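Household chore automation

Household chore automation is the use of machines to carry out domestic tasks such as tidying, unpacking groceries, folding laundry, washing dishes and wiping surfaces. The term is normally limited to machines that handle loose objects. Appliances that perform one process inside a closed housing, such as dishwashers and tumble dryers, are treated separately, although the loading and unloading of such appliances falls within the subject.

As of 2024-02-09, floor cleaning is the only object-free chore for which machines are in common domestic use. Tasks that require picking up, sorting and placing mixed household goods have been shown repeatedly under supervision, but the machines involved are slow, need frequent resets and are rarely left to run alone.

Scope

Writers on the subject usually divide chores by what the machine must touch. Surface chores (vacuuming, mopping, mowing) require a machine to cover an area and avoid obstacles. Object chores (clearing a table, packing a bag, putting away shopping) require it to find individual items, grip them and release them in a suitable place. Material chores (folding, making a bed, kneading) involve items whose shape changes as they are handled.

Light shop-floor work overlaps with the second group. Kitting, shelf restocking and returns sorting use many of the same motions as putting away groceries, and research on one is often applied to the other. The main difference is that a shop can control its stock list, its lighting and the height of its shelves, while a home generally does not.

Typical equipment

Most recent work uses one or two jointed arms fixed to a bench or a wheeled base, each ending in a gripper with two opposing fingers. Two arms are preferred for tasks in which one item must be steadied while another is moved, such as opening a bag or unscrewing a lid. Cameras are placed above the work area, on the wrists, or both.

Two-finger grippers are favored for their low cost and simple control. They do well with boxes, cups and handles. They do less well with flat items lying flush against a surface, and with anything wider than the opening of the fingers. Suction cups, common in warehouses, are less common in household work, as many domestic items are porous, wrinkled or curved.

Mixed grocery items

The sorting of packaged goods from a tabletop is one of the most widely used test tasks. It requires no special furniture, the items are cheap to replace, and success is easy to judge: an item is either in its container or it is not. A usual arrangement places boxes, wrapped packs and a jar within reach of both arms, with a basket to one side.

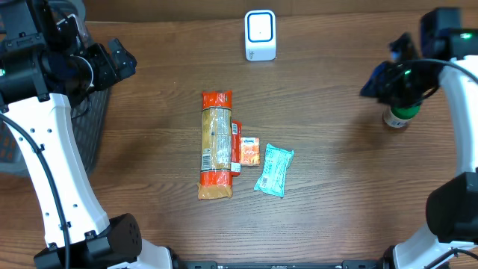 The difficulty of the task depends less on the number of items than on their packaging. Rigid boxes present flat, parallel faces and can be gripped from several directions. Jars are rigid but round, and a grip that is off center tends to turn the jar or push it over. Film-wrapped packs have no fixed outline. The fingers may close on loose film at a crimped end and lift the pack by its edge, after which it swings and may slip.

Contact between items is a second source of error. When two packs lie side by side, the vision system may report them as one object, or may report the partly covered one as smaller than it is. A finger lowered between them can also drag the neighbor along. Some systems deal with this by pushing the items apart before the first grip. This adds time but reduces double picks.

Clear wrap and glossy printing cause trouble for depth cameras, which may return gaps or false distances where light is reflected. Systems that rely on color images alone avoid the gaps but must estimate height by other means.

Control methods

Early systems used fixed programs. Each item was modeled in advance, and a planner computed a path to a stored grip point. The method is accurate when the item is known and fails when it is not. It remains common on shop floors with a short and stable list of parts.

Since the late 2010s a larger share of work has used learning from demonstration. A person guides the arms through the task many times, and a model is trained to produce similar motions from camera input. The approach copes better with small changes in position and packaging. Its weak point is recovery: a model trained mainly on clean runs may repeat a failed motion without change, closing its fingers on empty space until it is stopped.

Mixed methods are also in use. In these, a learned model chooses what to pick and where to grip, and a conventional controller carries out the motion with limits on force and speed.

Trials

The Stikum trial, led by Tanvir Rathnayake and Iresha Siriwardena, tested a two-arm bench system on 809 pick-and-place attempts with mixed groceries. Items were drawn from a pool of 40 products and presented five at a time. The authors listed three leading causes of failure: slipping film, merged detection of touching packs, and jars tipped during approach. They did not publish a single success rate, on the grounds that results for boxes and for soft packs differed too widely to be combined.

The Dewan project took the same task into occupied kitchens. Girish Kanaujia reported that the arms performed much as they had in the laboratory when the counter was cleared first, and noticeably worse when it was not. Householders were asked to remain in the room during operation. Several clearing steps were done by hand and were not included in the machine's working time, a choice for which the report was later criticized.

Sutance, a small parts distributor, tested a similar pair of arms for returns sorting over seven weeks. The shop-floor study, written by Selvaraj Barua, found that one worker could supervise the station while doing other light tasks nearby, but could not leave it. Stoppages were short and mostly involved items the gripper had dropped outside its own reach.

Measurement

Results from different groups are hard to compare. Some count an attempt as successful if the item reaches the container at all, and others only if it does so on the first grip. Reset time, during which a person lays the items out again, is often left out. Damage to goods is seldom recorded, although crushed packaging would matter to most users.

The Ero protocol, drafted by Shafiq Sarkar in January, proposes that reports state the number of human interventions, the time from first motion to last release, and the condition of each item afterward. It also asks that item layouts be described well enough for another group to repeat them. The protocol has been used in a few student theses and has not been widely adopted.

Current limits

Speed remains well below that of a person. A table that an adult clears in a few seconds may occupy a two-arm system for minutes, much of it spent in slow approach. Faster motion is possible with the same hardware but increases the cost of a mistake, both to the goods and to anyone nearby.

Reach is a further limit. Bench-mounted arms can work only on what is brought to them, so the carrying of goods to and from the bench is left to a person. Wheeled bases extend the range but add the problem of positioning the base accurately enough for the arms to work.

Placement is less developed than picking. Dropping an item into an open basket allows a wide margin of error. Setting a jar upright on a crowded shelf, or placing soft packs so that heavier goods do not rest on them, requires the machine to reason about the contents of the container as well as the item in its grip. Few published systems attempt this outside prepared test shelves.

See also

Bin picking
Domestic robot
Learning from demonstration
Robot end effector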